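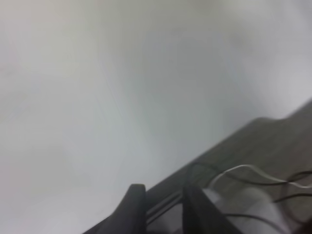
Grarnum is a bookkeeping office for small shops and family restaurants. Iason Tsoukalas opened it in a rented room on Pinheiro Street with one desk and 3 clients, and we now keep the books for 261 businesses in Okeck and the towns nearby. We painted the walls pale and left them plain, and that is still how we like them. Most of the work is monthly: sales tax, payroll, and supplier bills.

## Fees

The first meeting is free. After that we charge a flat monthly fee, starting at $100, and you can leave at the end of any month. Year-end returns are billed separately.

We close for one week after the March filings. Papers can be left in the mail slot at any hour.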